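How to Start Word Cards With Your Toddler

By Zyanya Beltrán

If your little one is already pointing at everything in the house and asking what it is, you have all you need to begin playing with words. My daughter and I started at the kitchen window when she was still small enough to sit on my hip, and I was amazed at how quickly it became the part of the morning she asked for first!

Start with 3 words and no more. Pick things she loves (ours were "dog," "spoon" and "Grandma") and write each one on a piece of stiff white card in big, plain, lowercase letters. A thick red marker is lovely for this. Leave plenty of white space around the word, and write it again lightly on the back so you can see which card you're holding.

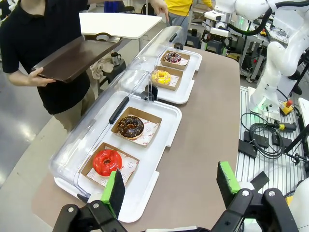

Coetzee, December 21, 2021

Now sit down facing your child, at a time of day when she is fed and cheerful, and hold up the first card. Say the word clearly and happily, give her a second or two to look, and go on to the next. The whole game is over in less time than it takes to butter toast – and that's plenty. Put the cards away while she still wants more.

Play it again after lunch and once more before bath time. When a few days have gone by, take out the oldest word and slip in a new one. Food words are great fun, and so are the names of cousins and pets.

Please don't quiz her. I know how tempting it is, especially when the grandparents are visiting, but small children can smell a test from across the room. If she looks away or wanders off, just smile and try again tomorrow. My friend Karabo Lekota kept her cards in an old recipe tin by the high chair, and her son would bring her the tin when he was ready to play.

Store the retired cards in a shoebox. You'll want them later for making little sentences together.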